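Budget for the Boring Parts
June 4, 2020

Every spring our small workshop sits down to plan what we will buy for the coming year, and every spring I make the same speech about gloves. I have made it so many times that the others can give it for me, hand gestures included, so this year I thought I would write it down and save everybody an hour. If you are drawing up a first budget for robots that have hands, I hope some of it is useful to you, and if you are drawing up your fifth, you may at least enjoy the company.

Let me start with the quote. When we asked Clindix for a price on a two-handed setup, what came back was a lovely document. It had the arms and the hands and the wrist cameras, and it had a payment plan that made all of it look quite manageable. I read it over coffee and felt rich. Then I went looking for everything we would need on the first morning, and there was almost none of it in there. No coverings for the fingers, no rope, no fixtures to hang things from, no spare screws or washers, no printed backdrops, and not one hour of anybody's time for setting up and putting back. I don't blame Clindix for this, I should say. They sell robots, and they answered the question we asked them. We had asked the wrong question, and we went right ahead and asked it again the following year, which I am less proud of.

The work we do is fiddly work. It is rope, cord, small metal parts, brackets and rails, all the things that a person's fingers manage while the person is thinking about lunch. We call the current job Ridora (it had to be called something on the purchase orders), and if you were to look at what it costs week by week, you would see the arms hardly at all. They are paid for in one painful lump and then they sit there on the books, aging. What you would see is the drip, drip, drip of small stuff.

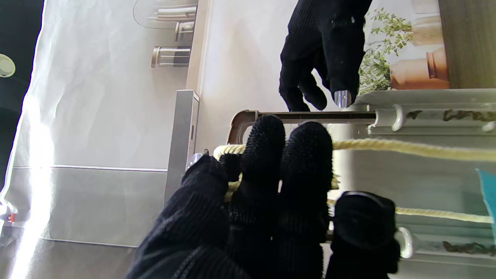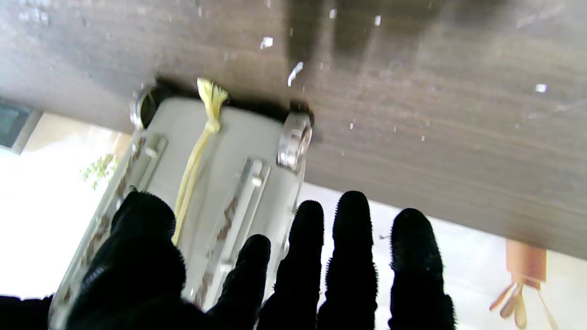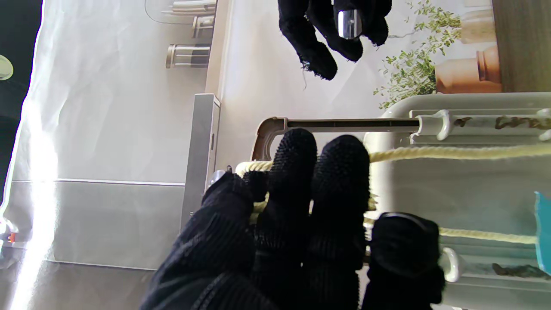
Ridora in May, with the rope in the first and third pictures and the gray cylinder under the tabletop in the second.

Now, about the gloves. A covering with a bit of grip in it is the cheapest part of a robot hand and, for our kind of work, it may be the part that matters most. Bare fingertips and twisted rope do not get along. But knit wears, and fibers fray, and a glove that held a cord nicely at the start of a month may be letting it slide by the end. We went through 21 pairs in May. I had put down four. I remember writing that four and feeling that I was being generous, and perhaps a little wasteful, and I would like to go back and have a kind word with myself.

The money was never the trouble, since a glove costs next to nothing. The trouble was that we ran out, and when you run out of a thing that costs next to nothing, a machine that costs a great deal stands still while somebody drives to the hardware store. We lost 17 working hours that way in one month. I added them up myself one evening, on the back of the Clindix quote as it happens, and I didn't enjoy it.

There was a further lesson in the fixtures. We bought our first ones from Dundico, who made them to our drawings and made them very well, and each cost $448 by the time it reached our door. They were handsome things and we were all a bit afraid of them. People would hesitate before drilling another hole or moving a hook, and I did the same. A practice piece that everyone is afraid to spoil is a poor practice piece! These days I would much sooner have a plastic rail with a few hooks on it, something that can get stained and scuffed and be swapped out when its time comes. If you want your robots to cope with the ordinary world, it seems to me that you should let them meet ordinary objects, the kind with a bit of brown on them and a frayed end.

I know there is an argument on the other side, and I have heard it made with some heat over our own table. It says that money is short and hands improve quickly, so you should put every dollar you have into the best arms you can get and make do with the rest. I have a good deal of sympathy for it. A weak wrist is a weak wrist, and no amount of nice rope will help you. If your present machine truly can't hold what you need it to hold, then by all means buy the better one, and I will come and admire it. But I'd ask you to look hard at the last few weeks first and see what stopped you. In our case it was hardly ever the arm. It was a missing washer, or a glove, or a bracket that had to be set up all over again between one try and the next.

That last one deserves its own line in the budget, and it rarely gets one. Somebody has to thread the rope back and hang the thing up again. We do this many, many times in a day, and for a long while we pretended it was free because the people doing it were already on the payroll. When we finally wrote it down as a cost, it was larger than the yearly service plan, and we had argued over the service plan for weeks.

So here is what I asked for this year. I asked for $400 a month for small stuff, to be spent without a signature, by whoever notices the shelf is low. I asked for a person's hours for resetting, written out as hours. I asked that we put off the second pair of arms until autumn. The shop over in Gallegos, who do similar work and are always good for a long phone call, went the other way and bought the arms now, and we have promised to compare notes.

I got the $400 and the hours. The arms are still being discussed, and I have been told I may give my speech one more time.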